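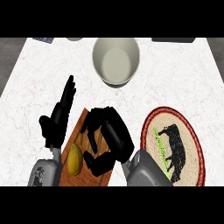

Marmorarbeitsplatte pflegen: was etwas bringt und was man sich sparen kann

Lesezeit: 3 Minuten

Wer im Netz nach Marmorpflege sucht, bekommt vor allem Mittel verkauft. Ich habe in den letzten Jahren einiges davon ausprobiert, und die Hälfte steht noch halbvoll unter der Spüle. Diese Anleitung kommt mit wenig aus und verspricht auch wenig. Eine geätzte Platte wird davon nicht wieder wie neu.

1. Den Stein prüfen

Einen Teelöffel Wasser auf eine unauffällige Stelle geben und 10 Minuten liegen lassen. Wird der Stein darunter dunkler, zieht er Wasser und kann eine Imprägnierung vertragen. Bleibt er hell, ist er noch geschützt, und man kann Schritt 3 vorerst überspringen. Die Regel »einmal im Jahr imprägnieren« halte ich für eine Erfindung der Leute, die Imprägnierung verkaufen.

2. Gründlich reinigen

Warmes Wasser, ein paar Tropfen pH-neutrales Spülmittel, ein weiches Tuch. Mit klarem Wasser nachwischen und trockenreiben. Kein Essig, keine Zitronensäure, kein Kalkreiniger – auch nicht »stark verdünnt«, wie es in manchen Foren heißt. Säure greift den Kalk im Marmor an und hinterlässt matte Flecken. Scheuermilch ebenfalls weglassen.

Vor dem nächsten Schritt muss die Platte ganz durchtrocknen, am besten über Nacht.
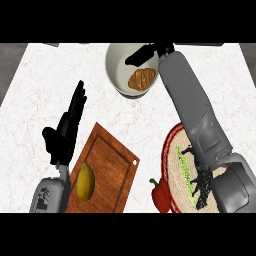 3. Imprägnieren

Ich nehme die lösemittelfreie Imprägnierung von Endora, die von Munro tut es vermutlich genauso. Dünn mit einem fusselfreien Tuch auftragen, einwirken lassen und den Überschuss abnehmen, bevor er antrocknet. Wie lange das Mittel auf dem Stein bleiben darf, steht auf der Flasche. Für meine Platte haben 80 Milliliter gereicht, verkauft wird natürlich die große Flasche.

Was die Imprägnierung kann: Öl und Rotwein dringen langsamer ein. Was sie nicht kann: vor Säure schützen. Ein Spritzer Zitronensaft ätzt die Oberfläche trotzdem an.

4. Ölflecken

Natron mit Wasser zu einem dicken Brei rühren, auf den Fleck geben, mit Folie abdecken und einen Tag warten. Danach die Folie abnehmen, den Brei trocknen lassen und abwischen. Bei frischen Flecken klappt das oft, bei alten eher selten. Mehr als drei Durchgänge würde ich mir nicht antun.

5. Matte Stellen

Polierpulver hilft bei kleinen Ätzflecken auf glänzendem Marmor, auf geschliffenem sieht man hinterher gern eine blanke Insel. Bei größeren Schäden bleibt der Steinmetz.

Kontakt: Redaktion Erkholm | © Erkholm | Nach oben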